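Seyoum (robot)

Print this article | E-mail this article
14 shares | 2 comments

Seyoum is a home-built robot arm and hand-held gripper set intended for handling cloth. It was designed by Yeshi Abdella, a sewing machine mechanic, and built first in a garage and later at Rovport, a shared workshop where members pay by the month for bench space. The plans are free to copy. The name covers both the arm, which is bolted to the edge of a table, and the gripper, which can be used by itself in a person's hand.

Background

Abdella began the project after repairing a towel folding machine for a laundry. The machine was large, needed its own air supply, and could fold only one size of towel. She wanted something that could pick up one piece of cloth from a pile and lay it flat, and that could be made with tools found in an ordinary garage. Her first notes set a limit of 500 dollars for all parts, not counting the computer.

The first arm was made of plywood and drawer slides. It could lift a dish towel but sagged under a wet one, and the slides picked up lint and had to be cleaned often. It was taken apart and the motors were kept. The second arm used square aluminum tube and is the one described in the plans. Work moved to Rovport in November, when the garage became too cold for the glue used on the finger pads.

Construction

The arm has a shoulder, an elbow and a turning wrist. The shoulder motor sits low in the base, and the elbow is driven by a toothed belt that runs inside the tube. Belts are sold under the name Grotance and are a common size, so other makes will fit. The base is held to the table by two C-clamps. A wood table should have a thin steel plate under each clamp, or the arm will work itself loose.

The fingers are printed plastic with a strip of soft rubber glued to the inner face. Early pads were smooth and let thin cotton slip. Later pads have shallow grooves cut across them with a hobby knife. The grooves should be no deeper than half the thickness of the rubber. Deeper cuts tear at the ends.

Power comes from a 12-volt supply in a separate box. The emergency stop button is wired into the line between the supply and the motors, and it does not depend on the computer. Builders are told to test it before each session. The finished arm has 338 parts, counting screws, nuts and washers.

Version 2

Version 2 of the plans was released in September 2018. It replaced the wrist bearing, which had worn quickly, and moved the motor wires to the outside of the tube. This made the arm less tidy but meant that a broken wire could be changed without removing the belt. The file for the shoulder bracket was also corrected. In the first release one bolt hole was drawn too close to the edge, and several brackets cracked there.

Control

The program that runs the arm is called Platuston. It keeps a list of positions and plays them back in order, with a set speed between each one. Positions can be entered by hand or recorded by moving the arm with the motors turned off. Platuston has no way to tell what kind of cloth is in the gripper. Grip force is set by the user before the run and stays the same until it is changed.

Practice work with fabric

Cloth is harder for a machine to handle than a box or a bottle, as its shape changes each time it is touched. A pillowcase dropped on a bed may land in a different heap every time, and the corner that should be picked up may be under the rest. 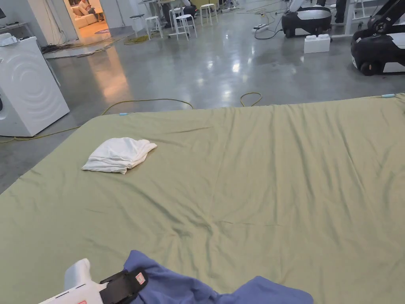

For this reason the plans advise starting on a broad, padded surface with a plain cover pulled over it. A hard bench stops the fingertips from getting under an edge, while padding gives a little and lets them in. The cover should be fastened so that it does not travel with the piece being lifted. Spring clips or clothespins are enough. The cover and the practice cloths should be of different colors, both for the person working and for any camera added later.

Small cloths are used first, then shirts and blankets. Abdella's own notes call for 50 lifts with one cloth before going on to the next, with the grip force written down each time it is changed. Thick fabric needs a wider opening and more force. Knits stretch, and should be held close to the seam.

Known problems

The rubber pads harden with age and must be replaced. Lint collects in the grooves and can be removed with tape. The belt loosens after the first few hours of use and should be tightened once, then checked monthly. The elbow also makes a clicking noise at low speed, and its cause has not been found.

See also: Belt drive; Gripper; Workshop, shared

Print this article | E-mail this article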